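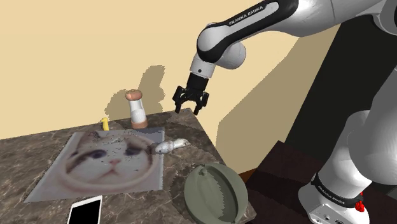

El brazo de Franka Emika sobre la mesa de mármol, en simulación.

Llevo desde marzo con la misma hoja de cálculo abierta y creo que por fin puedo enseñarla sin ponerme colorado. Para quien llegue nuevo: queremos montar un puesto de manipulación en el taller, con un brazo, una encimera y cacharros de cocina y de escritorio encima, y antes de pagar un solo tornillo lo estamos montando entero en el simulador. ¡Y qué gusto da! Mover una base de sitio me cuesta un café, cuando en el taller me costaría una mañana entera y la espalda.

El presupuesto salió de una lista que parecía corta. El brazo se lleva casi todo, claro, y ahí hay poco que rascar. Pero luego empiezan a aparecer las partidas pequeñas: la placa de anclaje, el armario que hace de pedestal, la parada de emergencia, las cámaras, los cables (siempre los cables), la luz. En mi primera versión había 131 líneas. En la segunda, después de separar lo imprescindible de lo que me hacía ilusión, subieron a 165, que ya sé que va al revés de como tenía que ir, pero es que separando me di cuenta de todo lo que faltaba.

Pedí oferta a 3 proveedores para la parte mecánica. Vulent contestó el mismo día con un pedestal cerrado y muy buena pinta. Brøndum me mandó un catálogo precioso y un plazo de hasta 6 meses, que para nosotros es demasiado. Stirkov es el que más me tienta: fabrica a medida, deja elegir la altura y no obliga a comprar el armario con la placa.

Lo que más me ha enseñado el simulador es a pensar en la pinza por separado. Yo la tenía como una línea más, casi un accesorio del brazo, y ahora es la celda de la hoja que más veces he cambiado. Una cosa es coger un cubo de pruebas y otra muy distinta coger objetos con bultos, estrechos por el medio o apoyados a medias en otra cosa. He pasado tardes enteras mirando los dedos de cerca y anotando qué forma debería tener la punta.

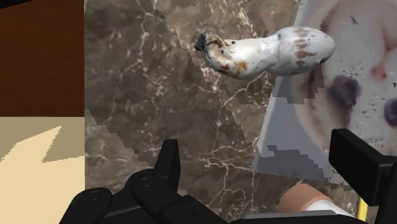
Joon-young Kwon me escribió que no comprara una sola pinza, que reservara dinero para dos juegos de dedos y para las almohadillas de recambio, y que lo metiera como gasto anual porque se iba a repetir. También me preguntó si había contado las horas de montaje, y no, no las había contado.

Así que gracias, porque eso me hizo abrir una pestaña nueva, «lo que se gasta», y la hoja ha mejorado muchísimo. Ahora tengo a un lado lo que se compra una vez y al otro lo que vuelve cada año. La segunda columna me daba pereza y resulta que es la más entretenida de rellenar, con sus recambios, sus licencias y su bolsa para objetos de prueba.
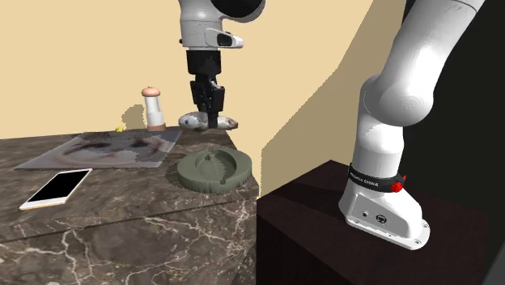 Queda decidir el pedestal, y en eso estoy esta semana. Mi plan original era atornillar la base a la misma mesa de los objetos y ahorrarme un mueble. Después de ver el montaje simulado me he pasado al otro bando: la base va sobre su propio bloque oscuro, más bajo que la encimera y con un hueco entre los dos, y me encanta cómo queda la superficie libre para el molinillo, el cenicero y el móvil. Le he pedido a Stirkov que me presupueste las dos piezas por separado, con la altura del bloque todavía abierta.

La hoja se llama Drevport, como el proyecto, y en cuanto tenga la oferta revisada subo una copia con las dos pestañas. Si alguien ha comprado ya un armario para un brazo así, que me cuente qué altura eligió, que esa casilla la tengo en amarillo.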